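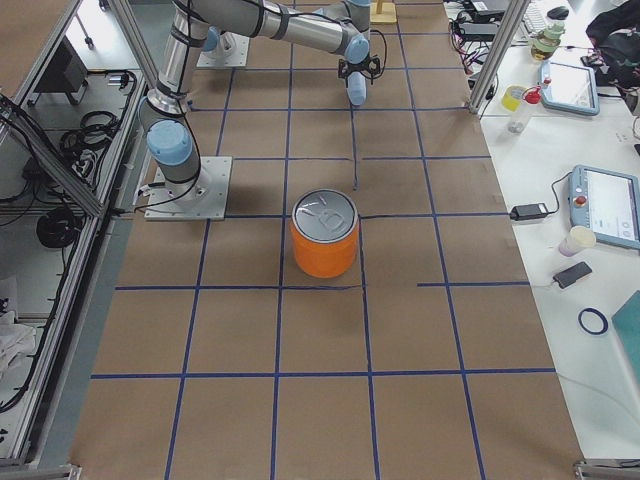
Chapter 6
Marking Out Work Surfaces: Paper Coverings and Taped Grids

After working through this chapter you should be able to:
select a paper covering suited to a given bench
set out a rectangular grid from a single baseline
apply tape without stretching or lifting the paper
locate an object within a cell and record its position
identify and correct common faults in a taped grid

Key terms: baseline, cell, crosswise line, datum corner, lengthwise line, parallax, registration, seam

6.1 Why surfaces are marked

A bare bench gives very little information about position. Two people asked to set a can down in the middle of the same table will usually choose different spots, and one person asked twice will seldom choose the same spot both times. Where the position of an object matters to the task, the surface itself has to carry the reference.

The simplest method is a temporary grid. The bench is covered, lines are laid across it in two directions, and the rectangles between the lines are used as addresses. A grid of this kind costs little, can be removed without damage to the bench, and can be laid again to a different spacing when the work changes. It is less accurate than an engraved or printed surface. For sorting, packing trials, layout exercises and most classroom work, the loss of accuracy is acceptable.

6.2 The covering

Brown kraft paper is the usual covering. It is matte, which limits glare from overhead lighting, and its mid-tone colour contrasts with both light and dark objects. Dark blue tape shows clearly against it.

Paper is supplied on rolls that are often narrower than the bench, in which case two or more lengths must be joined. The join is called a seam. Seams should run lengthwise and, where possible, fall beneath a tape line. A seam in the open part of a cell forms a slight step, and a light container placed across it may rock.

Creases are of two kinds. Faint creases left by rolling or folding have no practical effect on placement, although they can be mistaken for pencil lines in low-angle light. Raised creases alter the level of the surface and should be smoothed out before any tape is applied. Once taped, a raised crease cannot be removed without lifting the line.

6.3 Setting out

The grid is developed from one edge of the bench, referred to as the baseline. In the worked layouts in this chapter, cells are nominally square with sides of 100 mm.

1. Fix the paper along the baseline edge first, then draw it flat and fix the opposite edge.
2. Mark the datum corner in pencil.
3. Step off 100 mm intervals along the baseline, measuring each one from the datum corner. Measuring from the previous mark allows small errors to accumulate.
4. Repeat along the opposite edge.
5. Lay the lengthwise lines between matching marks.
6. Check one corner at 90 degrees with a set square, then lay the crosswise lines.

Tape has width, and the width must be assigned. The convention used here is that the pencil mark lies under the left edge of a lengthwise line and under the near edge of a crosswise line. Any consistent convention will serve if it is written on the layout sheet.

6.4 Placing and recording an object

A cylindrical can has a circular base and therefore no corner to align. Two methods are in common use. In centre placement, the base is set at the intersection of the cell's diagonals, judged by eye or with a card template. In line placement, the base is brought close to a named crosswise line and the remaining gap is measured. Line placement is quicker to check.

Readings should be taken at the base. A reading taken at the lid from an oblique angle is displaced by parallax, and the error increases with the height of the can. Shadows are a second source of error. A soft shadow beside the base can make it seem wider than it is, particularly on brown paper.

6.5 Faults in the grid

Interrupted line. A strip stops before reaching the next intersection. The cells on either side become a single open area, and the address is ambiguous.

Misaligned line. Two segments meant to form one line are offset where they meet. The usual cause is taping in short lengths.

Stray segment. A short strip extends into a cell without closing it, often as a remnant of an earlier layout.

A fault does not always require the grid to be relaid. If the affected cells are not in use, it is sufficient to note them on the layout sheet and exclude them.

Review exercises

6.1 A bench measures 700 mm along its baseline. State the number of full cells available at the spacing given in Section 6.3.
6.2 Explain why intervals are measured from the datum corner.
6.3 Sketch an interrupted line and a misaligned line, and label the cells affected by each.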